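Wet Patches, Rings and the Mystery of the Bathroom Ledge

I have been wiping down shared sinks for longer than I care to admit, and my views on the subject are firmer than most of my views on politics. What follows is for anyone who looks after a white basin or a shiny white worktop that other people also use, which in my experience means anyone who looks after one.

Start with the cloth. Most of us own a drawer full of them and reach for the same grey one every time, the one that smells faintly of January. A cloth that has sat bunched up behind the tap will smear a puddle about without picking any of it up. Keep two flat ones on a rail: one slightly damp, for soap and toothpaste, and one dry, for the finish. Wash both hot and skip the fabric softener, which leaves cotton about as thirsty as a raincoat.

Then there is the squeegee. Radka Papadopoulos bought a small one for our kitchen and was mocked for a week, after which people started hiding it so they could have it to themselves. A blade the width of your hand is plenty. Pull the water towards the plughole in slow strokes, wipe the blade, and do the last dribbles with the dry cloth. On a flat top with no plughole to aim for, pull towards a folded towel.

Glossy white is a cruel thing to clean. On a dull surface you'd never notice clear water, but on this sort every bead catches the light and every puddle has a bright line round it. Get your head down low and look across the top towards the window. You will see drops you could have sworn weren't there.

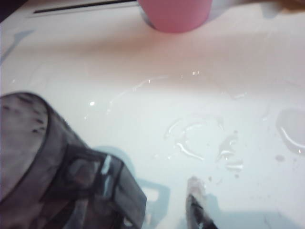

Clenescombe House Residents' Club - Kitchens and Bathrooms Page

Any pink cup-shaped thing standing on white near spilt water should be moved before you wipe, and so should its blue, green and beige cousins. Going round the base is the great household cheat. I did it for years. The water goes round as well, creeps under the rim and sits there, and in a hard water area like ours you get a chalky circle exactly the size of your beaker. Pick the thing up, wipe underneath it, wipe its bottom, put it back. It takes less time than pretending you can't see it.

If the circle has already arrived, don't go at it with the green side of a scourer. You will swap a ring that comes off for scratches that don't. On a plain ceramic basin, soak a piece of kitchen paper in white vinegar and water, half and half, lay it over the mark and leave it for 12 minutes. Rinse well and dry. If a shadow is left, do it again tomorrow and think kind thoughts. Keep vinegar away from marble and other natural stone, and never let it anywhere near bleach. For acrylic or enamel, look up what the maker allows, as some enamels sulk badly when they meet acid.

Slots and seams want a bit of attention of their own. Any long narrow gap collects a paste made of soap, fluff and whatever your household sheds. An old toothbrush is too fat for most of them. Ankica Matić swears by a wooden lolly stick with a thin cloth wrapped round the end, run along once a week, and I've come round to it, though I do not ask how she gets through so many lollies. If the gap is a sealed joint, go gently and don't pick at the sealant. If the sealant is coming away by itself, report it. Water that gets in behind a worktop stays there, and you hear about it later from the people downstairs.

A few smaller matters, in no order:

Tumblers stored upside down on a flat shiny top trap damp air and go stale. Stand them on a rack, or the right way up once they are dry.

Pump bottles drip down the back. A saucer underneath will catch it, provided somebody washes the saucer.

Washing-up liquid is fine for a daily wipe. Use one drop. More than that and you will be rinsing until supper.

Paper towels do a decent job of the final polish but they leave bits. An old cotton pillowcase cut into squares is better and costs nothing if the pillowcase was going anyway. Ours made 8 squares, and I believe six are still in the building.

Janka Říha wrote in after the last page to say that car wax on a ceramic basin makes water run off beautifully. I tried it. It does, for a bit, and then it goes patchy and you have a basin with a skin complaint. She stands by it. I'd leave it for the car, and I would certainly keep it off anything you prepare food on.

Spare cloths are in the cupboard by flat 112, bottom shelf, behind the light bulbs. The small squeegee lives on the hook beside them. If it isn't there, try Radka.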